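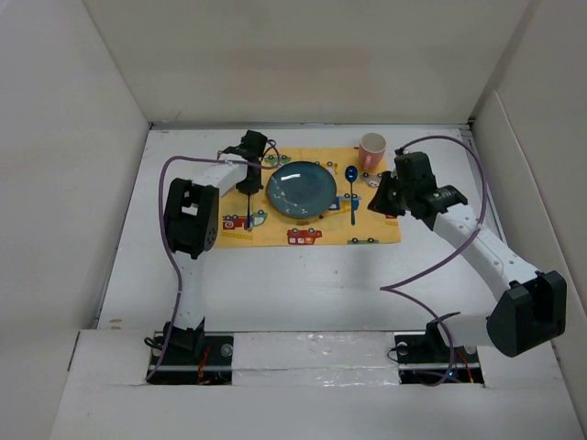 Figure 1. Single cover on a printed placemat: plate, spoon and mug.

Valtalgate Community College
Table Service and Household Skills, Unit 3: The Single Cover
Handout prepared by Ute Kröger. Revised June.

3.1 Terms

A cover is the set of items laid for one person. It includes the placemat or cloth, the plate, the cutlery and the drinking vessel. A cover is laid the same way whether the table seats one or 13. In this unit we deal only with the informal cover for a single main dish.

The cover line is the front edge of the table. All measurements and directions in these notes are given from the seated person's side. "Left" means the diner's left. Students who practise from the far side of the table should walk around and check before calling the cover finished.

3.2 Order of laying

Lay the mat first, parallel to the cover line. Place the plate second. Cutlery goes down third, fork to the left and knife and spoon to the right, with the spoon outside the knife. The mug or glass goes last, above the tip of the knife, or above the spoon if no knife is laid. A mug stands upright with its handle where the right hand can reach it. For a left-handed diner, turn the handle and leave the cutlery as it is.

Spoons are laid bowl up, with the bowl away from the diner. Forks are laid tines up.

3.3 Clearing

Clearing runs in the reverse order, with one exception. If the mug still holds liquid it is removed before anything else is touched. Cutlery is lifted by the handle. The plate is lifted with the thumb on the rim and the fingers beneath. The mat is taken last and shaken over the sink.

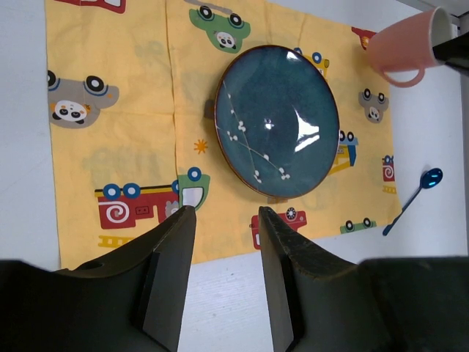
Should a cloth mat with fold marks be ironed before it is used?
For daily meals it can be laid as it is, provided a plate sits level on it. Press it if a crease lifts the edge of the plate, or if the cover is being laid for assessment.

3.4 Choice of mat

Printed mats suit children's places and informal meals. A printed mat may have a direction, meaning that some or all of the pictures have a right way up. Where the pictures face more than one way, either long edge may go to the front. Plain plates are easier to centre on a busy print than patterned ones, as the eye has only one pattern to follow. Kai Hamann's notes from the Skollgate course recommend centring the plate by the edges of the mat and ignoring the print altogether. This is the method used in our assessment.

3.5 Laying without a mat

A bare table is acceptable where the surface wipes clean. The plate is then the reference for everything else.

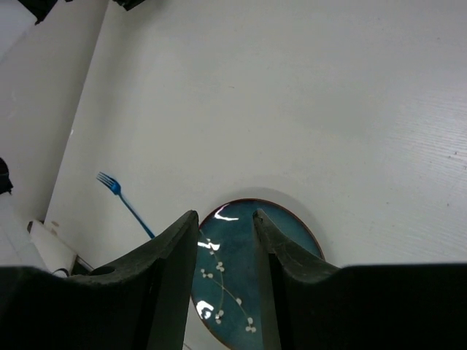 Set it down first, and bring the fork in on the left with its handle square to the cover line. Leave a gap of 2 cm between the fork and the rim. The same gap applies on the right. A glazed plate slides easily on a smooth top, so hold the rim lightly while the cutlery is placed. If the plate has an off-centre decoration, choose one position for it and keep to that position at every place on the table.

3.6 Practical task

Work in pairs. One student lays a single cover with a mat while the other checks it against 3.2. Clear the cover, change roles and repeat on the bare table. Record any item that had to be moved after it was first set down.

Mats and crockery are in the cupboard in Room 1394. Return cutlery to the tray sorted by type. Questions about the assessment go to Jana Reuter.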